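The Bird That Walks Under Water

On the Tedesco River, the water in October is so cold that a hand put into it hurts after one minute. The trout fishermen have gone home. The swallows left many weeks ago. But on a wet stone in the middle of the current there is a small gray bird, round like a potato, and it is moving up and down as if it were doing knee exercises. Then it walks down the side of the stone and the river closes over its head.

This is the American dipper, the only songbird of our continent that really makes its living under the water. I came to the Tedesco valley four years ago, and in my first winter I did not know the bird at all. In my home country we have its cousin, with a clean white breast, and I expected something similar. The American one is gray all over, with a little brown on the head, and visitors often look straight at it and see only one more stone.

The best place to begin is the footbridge at Elcombe. From there a path follows the river upstream to the old mill at Wimell, and in that distance the river falls 201 feet. Dippers like this kind of river. They need fast and clean water with many stones, since the insects which they eat, mostly the young of caddisflies, mayflies and stoneflies, hold on to the bottom where there is plenty of oxygen. Where the water becomes slow and brown, below the town, I have never met one.

How does so small a bird stay down? It holds the bottom with long, strong toes, and it uses its short wings to push itself forward, so it is half walking and half flying. A flap of skin closes the nostrils. Most dives are short, only some seconds, and the bird comes up again with something in its bill, which it beats against the stone before swallowing.

The cold is the other question, and here the answer is in the feathers. A dipper has a very thick coat for its size, with dense down beneath, and it spends a large part of the day putting oil on it from a gland near the tail. Its blood also carries oxygen well. I have stood at Wimell when the spray was freezing on the handrail, and the bird was singing.
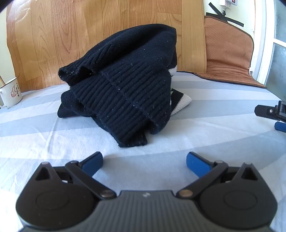 Black knitwear with fine vertical ribbing.

The song deserves some words. It is long and loud, full of whistles and trills, and it has to be loud, because it must be heard over the rapids. Most of our songbirds are silent in the cold months, but the dipper sings in every season, and both the male and the female do it. If you walk from Elcombe at seven in the morning, you will often hear the bird well before you find it. Look for white marks of droppings on the stones. A stone with such marks is a favorite one, and if you wait quietly the owner will usually come back.

You may also notice that the bird seems to wink. When it blinks, the eyelid shows small white feathers, and this flash is visible even from the opposite bank. Why it blinks so much, and why it bobs its whole body, is still discussed. Some people think these are signals to other dippers in places where the noise is too strong for calls. I find this a reasonable idea, but I would not bet my binoculars on it.

In spring the pair builds a nest of moss, shaped like a ball with an entrance at the side. Natural places are rock ledges and the back of waterfalls, but the dippers of our valley also use the bridges. The one at Allura, which carries the county road, has had a nest on the same steel beam each spring since I moved here. The beam is directly above the deep part of the river, so no raccoon can reach it. The female lays four or five eggs in most years, and the young can dive almost as soon as they leave the nest.

When the upper streams freeze, the birds move down to open water, and for this reason winter is the good season for the beginner. Between Elcombe and Wimell each dipper then defends its own piece of river, and a chase along the surface, with both birds calling sharply, is a common thing to see.

For a visit, park beside the footbridge at Elcombe, where the parking area is free. Wear boots with a good sole, as the path near the mill is icy until March. Keep dogs on a leash, and please stay on the bank during nesting. From the Allura bridge you can watch without disturbing anything, if you stand at the downstream rail and give the bird twenty minutes.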